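Home Projects Reports People Contact

Hi all,

It's report time again, so get a coffee! I'll try to keep this readable, because the last one ran long and I know at least one of you gave up on it halfway through (no hard feelings). This covers the Irkora shelf-handling work up to the end of November, and mostly it covers the rulebook, which is the part you're paying for.

A quick refresher on where we were. The original plan said we'd write good practice rules for a gripper working on library shelves, try them out, fix them, and hand over something that the Flollgate branch and anyone else could pick up and use. We had 14 rules in the first draft. We now have 13, and I'm prouder of losing that one than of anything we added. More on that in a minute.

The big job this period was the approach rules, meaning everything that applies between the arm parking in front of a shelf and the first touch on a book. Nest Gwilliam and I rewrote these almost from scratch. The old wording said the gripper should "avoid contact with neighboring items," and that sounds lovely until you try it on a real shelf. Books lean on each other. People squeeze papers in beside them. If you forbid contact with the neighbors, the only thing that obeys the rule is an arm that never moves.
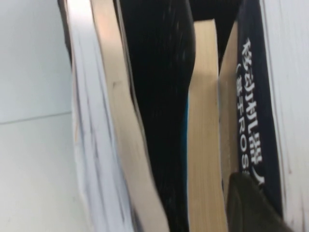
So the new wording talks about pressure and direction. A finger may touch a neighbor, it may lean on a neighbor lightly, but it may not push one deeper into the shelf or drag one forward by the cover. If the finger meets resistance going in, it stops, backs straight out the way it came, and tries once more from a new angle. After 3 tries it quits and asks for a person. We argued about that number for a whole Friday afternoon and I still think Nest would like it to be 2, but we can live with it.

Papers get their own rule now. Anything unbound standing next to the target book counts as fragile, full stop, and the finger goes in on the other side where there is one. If there isn't another side to use, the arm leaves the book alone and flags it. That one came from Eirlys Llewellyn, who has spent enough years repairing bent pamphlets to feel strongly on the subject, and she wrote it herself in about four lines. I wish all of them were that short.

Next, identification. The rule says the arm confirms the title before it moves anything, and confirms it again from the cover once the cover can be seen. Spines alone aren't good enough in our view. Plenty of series share colors and layouts, and lettering that's perfectly clear to you and me can blur when the camera is in close. The second check costs a few seconds and we've decided it's worth them every time. The rule also says that the check has to work with the text at any angle, in any script the collection holds. I'd love to tell you we thought of that at the start - we didn't, and it went in during the second rewrite. 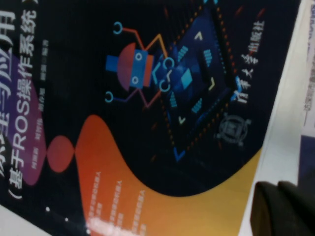
Cover check at close range, with the title text running vertically and the subtitle naming ROS.

What's left open under identification is how much of a title is enough. A cover seen close up often loses its first characters or its last ones, and the draft currently says "a sufficient part," which is the kind of phrase that makes people who write standards wince. Ramiro Cabello is working on something better. His current version asks for two separate pieces of evidence, say part of the title plus the publisher, and I like it a lot. He'd like another few weeks to test it and I've said yes.

Then wrapped books! These weren't in the original scope at all. Shrink wrap throws white streaks across the cover, and it's a different surface for a finger to hold than paper or cloth. We've added a section that says a wrapped item gets looked at from a second angle if glare falls on the title, and that the arm mustn't try to hold it by loose film. Whether the wrap should come off before an item goes on a robot-served shelf is a policy question for each library, so the rules stay out of it. 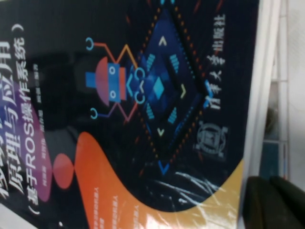
Iestyn Jenkins disagrees with me there, and he asked for his view to go in the report. He thinks staying out of it is a cop-out, that the rules ought to recommend unwrapping everything on arrival, and that a library wanting to keep the film on should have to write down why. He has a point about consistency, and we'll put both versions to Flollgate and see which they'd sign.

Now, the rule we dropped. It was the one requiring the arm to put every book back in exactly the spot it came from. We swapped it for an extra line under the return rule: right shelf, right order, upright, nothing crushed. Much easier to check.

Money is fine. We've used roughly what we planned to by this point, with a little more going on fingertip pads from Gittins and a little less on travel. The Cevutel license renews next quarter and Nerys Dafis has the paperwork.

Still to do: the stopping rules (who can halt the arm, and who's allowed to start it again), Ramiro's title wording, and a plain one-page version for front desk staff. I'd really like comments on the stopping rules in particular, so when the draft lands in your inbox please scribble all over it and send it back to me or Nerys.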